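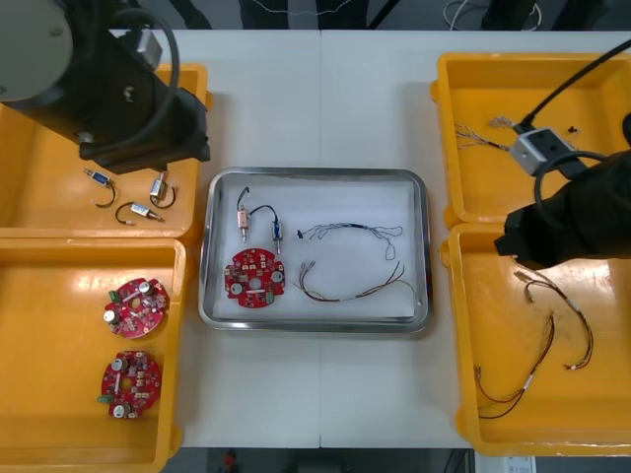
My sister is due in July, and last month she sent me a spreadsheet. It had 80 rows. Each row was something a baby is supposed to need before it comes home, and the last column was headed "Essential? Y/N." There was not one N in it. I had two kids with a diaper pail, a secondhand crib and a bathtub we already owned, so I read down the list the way you read the menu in a restaurant you can't afford. By row nine I was looking at a diaper caddy with five removable compartments. A steel tray with a sheet of white paper in it and a couple of yellow bins on either side would do the same work, and would outlive the child's interest in diapers by several decades. The caddy is quilted. You can't hose down quilting.

I should say that I'm not against buying things for babies. Some of it is wonderful. Whoever came up with the two-way zipper on a sleeper deserves a public holiday. What bothers me is the word "essential," which has come to mean "exists, and is in stock."

Take the wipe warmer. My sister's pick was the Virel, which has a night light and three heat settings. Three! I have been an adult for a long while and my shower has two, scalding and apology. The idea is that a room-temperature wipe comes as a shock to the infant. No doubt it does. So does the dog, the doorbell, and being lifted out of a car seat after finally dropping off. We held the wipe in a closed hand for a few seconds, and both children grew up able to face a washcloth.

Then there's the changing table, which is a dresser that has been to college. The Pivolik has a fold-out wing, a strap, a drawer for creams and another drawer for the creams that didn't work. It comes in a finish called oat. I changed most diapers on a towel on the floor, where the worst fall available was zero inches. My knees complained, but they were going to do that anyway.

The sensor is the one that really got under my skin. It clips to the front of the diaper and tells your phone when the diaper is wet. I have a method for this already, and it is called picking up the baby. The makers will tell you the app also keeps a history, so you can look back over a week of wetness in bar chart form. Pediatricians do ask about wet diapers in the early days, and it's a good question, one a tired person can answer with a pencil and the back of an envelope. After that, who is the chart for?

I put a shorter version of this grumble in our neighborhood newsletter and got more mail than I did over the leaf blower business.
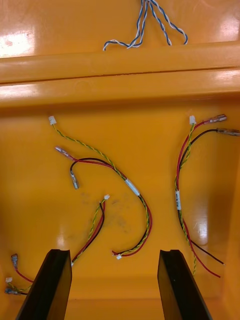
Wanpen Nilsuwan wrote to say that I was being smug, and that she would like me to try it with twins. She had the warmer, the table and the sensor, and on four hours of broken sleep she was in no state to remember which baby had been changed and which had only been apologized to. The chart told her. "You are reviewing the gadgets," she wrote, "from the far side of a full night's rest."

I've thought about that a good deal, and she has me on the twins. I also had a mother-in-law down the street, who never ran low on battery and didn't need an update. A person doing this alone at three in the morning can clip whatever she likes to whatever she likes, and I take back the part about the pencil.

But I won't take back the spreadsheet. Wanpen bought her sensor after the babies came, when she knew what was going wrong. My sister is buying hers for a baby she hasn't met. He may be a sleeper or a screamer. He may loathe the Thongdee bouncer on sight and give his heart to a wooden spoon. All 80 rows are answers, and so far the kid hasn't asked anything.

What I told her was to get diapers in two sizes, because they go through the first one like popcorn. Get a thick cream, a stack of plain cloths, somewhere safe for him to sleep, a car seat bought new, and more sleepers than seems decent. Put the rest of the money in an envelope. The stores will still be open after he's born, and most of them deliver.

She thanked me and said she'd think it over. Yesterday a box came to my house by mistake, with her name on it. It's the caddy, in oat.

Reading time: 4 minutes

Print this article | E-mail this article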